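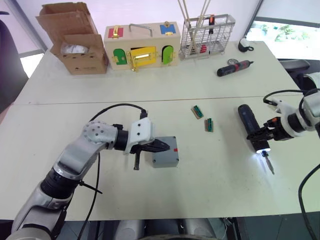 Figure 1. The white worktop, with the cordless screwdriver held upright and its ring light on.

Small Parts on a White Table: Does the Surface Help?
Project report, Trenine workshop module, Drumudard
Nov 17, 2018

1. What we were asked to look at

The module handbook says that small assembly jobs should be done on a pale, plain surface under even light, because dropped or badly turned parts are then easier to spot. It gives no source. The Gevik bench guide says much the same and adds that a driver with a light at the tip "removes shadow at the work". We doubted both claims, the second more than the first.

2. What we did

We ran 90 goes at the same job over 3 weeks in June. Each go meant picking up a small part, laying it the right way round and driving one screw. Room light was set to 400 lux at table height and checked with a borrowed Ajayi meter, which we had no means of calibrating. A go passed if the screw sat flush and the part had not been turned round by mistake. The passes came to 72.

That sounds decent until you ask what it is being compared with. We had no dark table, so the result says nothing about colour. We should have seen this in the planning stage. 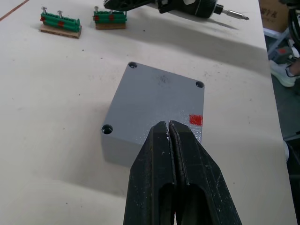
Telling which way round a part lies was the bit that caused most arguments. Most of the failed goes were parts turned the wrong way, and better light would not have cured that. A plain square part offers very little to go by on a plain table. The grey block is nearly as bad, being close to square itself, but it has a small red marker near the right edge of its top face, and you can find that at a glance. The holes near the corners help much less. If we repeated the work we would put a dab of colour on every part before touching the lighting.

3. The ring light

It is bright. Whether it is useful is another matter -- two of us liked it, one found the glare off the white top tiring, and we did no goes with it switched off. The guide's claim about shadow is therefore untested here, and we would ask that our pass figure is not quoted in its favour.

4. Still to do

Borrow a dark mat. Repeat the goes with the light off. Check the meter against a second one before trusting the 400.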